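2026年1月21日,天阴,风不大

年前我总有一种想把家里翻一遍的冲动,大概是从我妈那里传下来的。她年轻的时候,每到腊月就把所有柜子腾空,被子晒在栏杆上,搪瓷盆排了一地,我和我爸只能端着碗站在走廊里吃饭。我没有她那种力气,也没有那么多栏杆,所以我翻的是照片。

说起来惭愧,这件事我从去年十月就开始念叨了。那时候表妹要结婚,姨妈打电话来,问我手上有没有外婆抱着表妹的那一张,就是在老房子门口、外婆戴着毛线帽的那一张。我满口答应,说有的有的,肯定有。挂了电话我就去找,从晚饭后一直找到夜里,找到了表妹掉门牙的,找到了表妹在公园里哭的,找到了一整组不知道谁家的狗,偏偏外婆戴毛线帽的那张怎么也找不到。姨妈后来说算了算了,婚礼上放别的也一样。她越是这么讲,我心里越过意不去,总觉得那张照片就在哪个文件夹里等着我,而我走过去了没看见它。

我们家的照片散得厉害。纸的那部分还算好,几本相册加上一只饼干盒,都在我书柜最下面那一层。麻烦的是后来那些,大约十五年里攒下来的,有在旧电脑里的,有在旧手机里的,有我爸当年刻的光盘(他在盘面上写字特别认真,写的却是“照片”“照片新”“照片最新”),还有一部分是亲戚们在群里发来发去,压得糊糊的,连人的眉毛都看不清楚了。

真正让我动手的是Jintana。她是我在Dandari认识的朋友,Dandari是我们这条街拐角的一家小咖啡馆,桌子很挤,你坐下来喝一杯,不想认识隔壁桌都难。Jintana Mahawong这个人说话慢,听人说话也慢,她听我把外婆那张照片的事从头到尾讲完,想了好一会儿,问我:“那你外婆别的照片呢,你最近看过吗?”

我被她问住了。我确实没有看过。找照片的那个晚上,我从外婆的脸上面划过去不知道多少回,就因为她没戴那顶毛线帽。

回家的路上我一直在想这句话。到家以后我连外套都没脱,就把饼干盒搬出来了。

饼干盒里的东西比我记得的要杂。除了照片,还有粮票、一把不知道开哪里的钥匙、我小学的校徽,还有一张我爸写给我妈的便条,内容是“面已经买了,你不要再买”。我拿着这张便条笑了半天,又有点想哭。我妈把它跟结婚照放在一个盒子里,一放就是几十年,她自己恐怕也说不清是为什么。我打电话问她,她果然说:“哪有这种东西?哦,那年啊,那年我还是买了,吃面吃到正月底。”

所以我现在养成了一个习惯:整理到哪里,电话就打到哪里。这样做慢得要命,一个晚上下来常常只处理完薄薄的一叠,可是电话那头的人会告诉你很多照片上看不见的东西。比如有一张我爸站在江边,皱着眉,我一直以为他是嫌太阳晒,结果我妈说他那天皮鞋是借来的,小了一号。比如姨妈二十来岁的时候烫过头,只此一回,外婆气得让她用纱巾包着头进门。这些事情没有人写在照片背面,知道的人也一年比一年少。

我把听来的话都记在照片旁边。一开始我想找个漂亮的软件,有标签、有时间线、有地图的那种,Kanyarat给我推荐了Tralla,她自己用得很高兴,家里几口人的东西都在里面,连猫的疫苗本都拍进去了。我试了一阵子,觉得也好,就是我手笨,每次加标签都要想半天,“外婆”和“外婆家”算一个标签还是两个,“过年”和“春节”要不要合并,想着想着就去烧水了。后来我退回到最土的办法,一个文件夹配一个纯文本,想到什么写什么,错了就改。Kanyarat知道以后笑我,说我这叫返祖。返祖就返祖吧,文本文件不挑人,我妈也会打开。

文件夹怎么命名,我也折腾过几回,中间还推翻重来了一次。现在的规矩是这样的,写在这里,也算给自己留个底:

- 年份放最前面,月份知道就写,不知道就空着,不要猜。
- 后面跟地点,用家里人平时的叫法,“老房子”就写“老房子”,不写门牌。
- 实在不知道是谁的,统统放进“待问”,过年见面的时候拿出来问。
- 糊的、重复的先不删,放进“以后再说”。

最后这一条被我先生批评过,他说“以后再说”早晚会变成最大的一个文件夹。我看了一眼,已经是了。

再说备份。这部分我是外行,全靠Thongchai指点。Thongchai Wongsuwan在Chareonsuk上班,就是菜市场后面那家修电脑兼卖墨盒的铺子,我从前只在那里打印过东西,这次抱着一摞光盘去,他很有耐心,一张一张帮我试。读不出来的有3张,他没有说什么“可惜了”之类的话,只是把它们另外放在一边,让我回家再找找有没有别的副本。里面有一张就是“照片最新”。我把它带回来了,还放在原来的盒子里,我爸的字在上面,我舍不得扔。

Thongchai讲的道理我听懂的不多,记住的就一句:东西要放在不止一个地方,而且其中一个地方要离家远一点。我想了想,离家远一点的地方,那就是我妈那里。于是等我理完,会有一份寄给我妈,让她锁在放存折的抽屉里。全家最安全的地方就是那个抽屉,我小时候试过很多办法,一次也没有打开过。 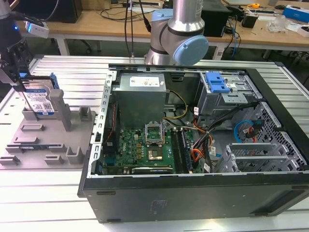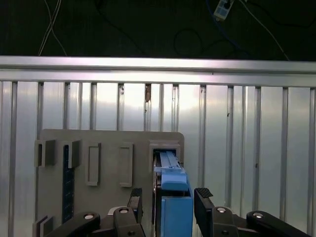

**照片应该按人分,还是按年份分?**

按年份分。一张照片里常常不止一个人,按人分的话,同一张就得复制好几份,以后改了一处,别处对不上。年份不确定的,可以先按年代放,等问清楚了再挪。想找某个人的时候,去搜旁边的文字说明就行,前提是名字要写得前后一致。

这个问题是好几位朋友问过我的,我自己也走过弯路,最早就是按人分的,分到全家福那里就卡住了。外公外婆、我爸我妈、姨妈一家,还有一个据说是外公徒弟的年轻人,站在最边上,笑得比谁都开心。他该放到谁的文件夹里去呢?我妈只记得他姓陈,会修收音机,后来去了外地。我给他写的说明就是这么一句,“陈师傅,会修收音机”,放在那一年的冬天里面。

理照片理久了,人会变得有点神神叨叨。我开始留意那些原本不是主角的东西。小时候家里的热水瓶,铁皮壳子,上面印着牡丹花,它居然在那么多照片里出现过,一会儿在桌角,一会儿在窗台下面,有一回还在我表哥的手边,看得我替他捏一把汗。还有墙上的挂历,拜它所赐,我确定了好几张照片的月份。外婆的那把藤椅,从新的坐到旧的,扶手上后来缠了布条。要是有人问我外婆是什么样的人,我可能会先讲这把藤椅:她坐在上面剥毛豆,剥着剥着就睡着了,手里还捏着一个豆荚。

写到这里想起Eftychia Pappas。她是我从前的邻居,后来搬去Skultdale,隔一阵子会给我写一封长信,真的信,用邮票的那种。我在回信里跟她讲了理照片的事,她回信说,她母亲去世以后,她们姐妹分东西,首饰和家具都分得很客气,到了照片那里谁也不肯让,最后约好每年见面时轮流保管,从这一家搬到那一家,已经搬了13年。她说盒子的角都磨圆了,里面倒是一张没少。她还问我,你们家谁来当下一个保管的人?

我答不上来。我女儿今年还在准备考试,平时我叫她来看照片,她嘴上说好,眼睛还在手机上。可是有一天晚上我已经睡了,起来倒水,看见她一个人蹲在书柜前面翻相册,翻到我梳两条辫子的那一页,她拿手机对着拍了一张。我没有出声,又回去躺下了。第二天看见她的聊天头像换成了我八岁的样子,缺牙,眼睛眯着,丑得很。她说同学都说像她。

外婆戴毛线帽的那张,到现在也还没有找到。不过前几天姨妈在电话里忽然说,那顶帽子是灰的,我妈在旁边抢话说是紫红的,两个人为这个争了好一会儿,又扯到帽子是谁织的,用的是哪一件旧毛衣拆下来的线,那件旧毛衣本来又是给谁的。我在这边开着免提,一边听一边往文本里打字,打都打不过来。最后颜色也没有争出结果,我就两种都记下了,后面打了个问号。

我先生提醒我,表妹的婚礼录像里可能翻拍过老照片,负责录像的是他同事Decha,Decha Kaewmanee,手里说不定还留着没剪的素材。这倒是一条路,我准备过两天去问问。要是真有,姨妈那边我第一个打电话。

这几天晚上我还是照老样子,吃完饭,洗了碗,泡一杯浓一点的茶,理到眼睛酸为止。进度嘛,刚理到我上初中,后面还长着呢。如果你家里也有一只饼干盒,趁着过年人齐,拿出来放在饭桌上吧,瓜子花生往旁边挪一挪就行了。记得找个人在边上写字,老人家说起来快,过后再让他们讲一遍,讲出来的又是另外一个版本了。

下一篇大概会写我怎么给老相册揭胶膜,那种自粘的相册,黏得实在太牢,我已经揭坏了2页,正在想办法。有经验的朋友请一定留言教我,先谢谢了!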